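**Iteo pauses handheld gripper sessions after pinch injury**

MEDINA – Iteo has stopped all recording sessions with its handheld grippers after a worker's finger was caught in the linkage of one of the tools, the company said in December 2023.

The worker was treated for a bruise and a small cut and returned to work the next day. Iteo said the spring that opens the fingers had slipped from its seat, so that the linkage snapped shut when the trigger was let go. The tool has no motor and no emergency stop.

Iteo uses the grippers to record people doing simple table tasks, such as taking sticks out of a basket and putting them back. The recordings are used to train robot arms built by its partner, Sesemora.
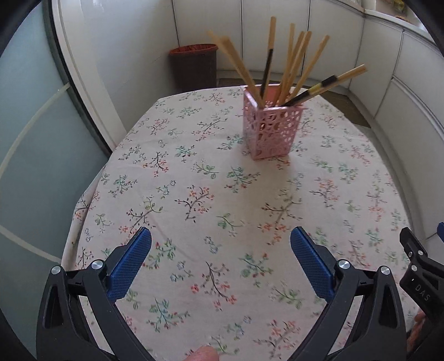

Operators hold one tool in each hand and work at a table for up to two hours at a time. According to an internal notice, the injured worker had reached over the open linkage with a bare hand to free a stick that had jammed. The notice tells staff to set both tools down before touching anything on the table.

An inspection after the accident found the same fault starting in 11 other grippers. In 4 of them the spring could be pushed out with a thumb. All of the affected tools came from a batch delivered in February, when Iteo changed to a thinner retaining clip.

"The clip was fine on the bench and it wore faster than we planned for," said Dayana Sánchez, who runs operations at the Medina site. "We should have been checking it every week, and we were checking it once a month."

The older clip is being refitted, and a guard will be added over the inner side of the linkage. Ostora, the workshop that assembles the tools, is making the parts.

Iteo has also set aside 3867 recordings made with the faulty batch. A loose spring changes how far the fingers open – a few millimeters at most – and engineers want to compare the files with new measurements before any are used in training.

Sessions will resume once the refitted tools have been checked. Staff are being paid for canceled shifts.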